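Kitchen floor bucket

From the Cluvcombe Household Encyclopedia, the free reference for homes and housekeeping

A kitchen floor bucket is an open container kept on the floor of a kitchen or eating room, usually within a step or two of the cupboards and the table. It may hold scraps, dry rubbish, mop water, potatoes waiting to be peeled, or nothing in particular, and in a good many homes it does several of these jobs in the course of a single week. It differs from the kitchen bin proper in having no lid or pedal, and from the cleaning bucket in that it is seldom put away. The article deals mainly with the bucket as a piece of everyday kitchen furniture, with where it stands, and with the cupboards, counters and tables that tend to gather round it.

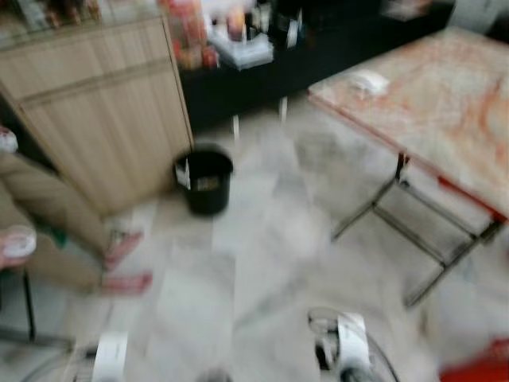

Names

In everyday English the object is simply "the bucket", and people who share a kitchen rarely need to say which one they mean. "Slop bucket" and "scrap pail" are older names, both of them tied to the habit of saving peelings for hens or pigs, and both still heard in country districts where there may not have been a pig for two generations. "Pail" on its own has rather faded from British speech, though it hangs on in nursery rhymes and in the names of a few shop lines. The Fongate catalogue, a mail-order list of household goods, used "floor tub" for its wider models and "floor bucket" for the narrower ones, and some older readers keep to that distinction with surprising firmness.

Form

The commonest shape is a plain cylinder, or something very near to one, with an open top. Many have a rim that flares outwards a little. The flare stiffens the mouth, gives the fingers something to catch hold of, and allows a bag to be folded over the edge without slipping down inside. Buckets with a strong taper stack more neatly in a shop but are easier to knock over once they are at home, as the base is so much smaller than the top.

A handle is usual in buckets meant for water and quite often missing from those sold for dry waste. Where there is a handle it may be a wire hoop with a grip, or a moulded loop of the same stuff as the body. The Trustari 8, so called from its capacity of 8 litres, was sold both with and without, and the two versions are otherwise alike.

Colour has long been a matter of habit. Enamel buckets were mostly white or cream with a dark edge, galvanised ones were left as they came, and the moulded kind can be had in nearly anything. Black and dark grey are favoured for the kitchen floor, partly for the way they hide scuffs and tea stains and partly, one suspects, because a dark bucket under a dark counter is hardly noticed at all. Against pale tiles it stands out a good deal more, which some people mind and others find rather useful on the way to the kettle in the half-light.

Materials

Wooden pails, built up from staves and held with hoops, were the ordinary thing in farm kitchens for a very long time. They were heavy even when empty and had to be kept damp, or the staves shrank and the whole affair leaked. Zinc-coated metal took over for water and coal. Enamelled metal was preferred indoors, as it could be scalded clean and did not hold smells, though a chipped spot would rust and had to be watched.

Moulded plastic is now by far the most familiar. It is light, quiet when set down on a hard floor, and cheap enough that a cracked one is replaced without much thought. Its weak points are the rim, which splits if the bucket is regularly used as a stool (and it will be), and its tendency to hold on to the smell of onions.

Placing in the room

Where the bucket stands is decided less by planning than by the way people move about. In kitchens with a separate cabinet and counter, it very commonly settles at the foot of the cabinet, near a corner, where it can be reached by somebody putting things away and by somebody clearing the table. A spot in the open floor is handier still, but it will be walked into.

The household writer Tadeusz Grabowska devoted a long chapter of his book The Lower Half of the Kitchen to the subject. He kept a notebook on 187 kitchens in and near Cluvcombe, drawing a little plan of each, and found that the bucket was most often placed on the side of the room where food was eaten and not where it was cooked. His explanation was that cooks tend to have a board, a sink and a proper bin close by already, while people at the table have only crumbs, wrappers and a wish to be rid of them. He was a kindly observer and very fond of his subject, and the chapter wanders off at one point into several pages on the feet of cupboards, which are well worth reading if you can find a copy.

His friend and occasional critic Witold Szczepańska took another view. In a reply printed the following October he argued that the bucket simply goes wherever the floor is easiest to wipe, and that tiles draw it as surely as carpet drives it off. The two opinions are not really at odds, and later writers have tended to borrow from both.

Surrounding furniture

Cabinets. The low freestanding cabinet, with a drawer above and a door beneath, is the bucket's most regular neighbour. Light wood finishes are popular in small rooms, as they keep the lower part of the room from looking gloomy. The top is nearly always put to use as a shelf, and bottles and small containers build up along it – sauces, vinegars, vitamins, a jar or two that came from somebody's aunt. A raised edge or a simple tray at the back will stop the smallest of them from wandering.

Counters. A long counter or side table offers room for packets and bottles that are wanted every day and so never get as far as a cupboard. Trays are a great help here. A shallow rectangular tray, preferably a pale one in which spills show up, gathers small items together so that the lot can be lifted in one go when the surface is wiped. Dark counters are forgiving of marks but show dust and flour very readily, and glass bottles standing on them catch the light in a way that many people find cheerful.

Tables. Kitchen tables with a marble-like top are widely liked for being bright and easy to clean. White with grey veining is the classic pattern, though warmer versions with orange or reddish streaks have their own loyal following and are kinder to tea stains. A coloured band along the edge finishes the top and is usually the first part to show wear, especially at the corners. Metal leg frames are lighter to look at than solid wooden legs, and a mop will go beneath them without much trouble. The same openness means that a bucket can be pushed under the table when visitors come, and there it is generally forgotten until somebody's foot finds it.

Use and care

A bucket used for dry waste needs little beyond a liner and a rinse now and again. Where it takes peelings or tea leaves it should be emptied daily, washed in hot water with a drop of washing-up liquid, and left upside down to drain before going back on the floor. Old newspaper in the bottom soaks up drips very well. A spoonful of bicarbonate of soda, left in overnight with a little warm water, will deal with most smells.

Buckets that have held strong cleaning products should not afterwards be used for food of any kind, however well rinsed. Many households keep 2 buckets for this reason and tell them apart by colour, or by a strip of tape round the outside.

On smooth tiles a bucket may slide when nudged. A ring of rubber or a square of old bath mat underneath will hold it, and saves the grout from the dark circle that forms if a damp base is left standing in one place. Homes with small children or a curious dog will want the bucket up out of reach whenever there is water in it, even a little.

Related objects

The Jia stand, a low wheeled ring made to carry a bucket about the kitchen, had a short spell of popularity and still turns up at house sales. It was listed in the Fongate catalogue as item 974 and came in cream or black. Owners praised the wheels and complained about them in much the same breath, for the stand rolled beautifully and would not stay where it was put. Countertop caddies do some of the same work on a smaller scale, with a lid, and are preferred where peelings are collected for composting.

See also

Coal scuttle
Compost caddy
Freestanding kitchen cabinet
Kitchen table
Mop and mop bucket
Tray (household)

Further reading

Grabowska, Tadeusz. The Lower Half of the Kitchen. Chapter on buckets, with plans.
Szczepańska, Witold. "Tiles First: A Reply to Mr Grabowska." Cluvcombe Household Notes, October number.

Article last revised July 5, 2025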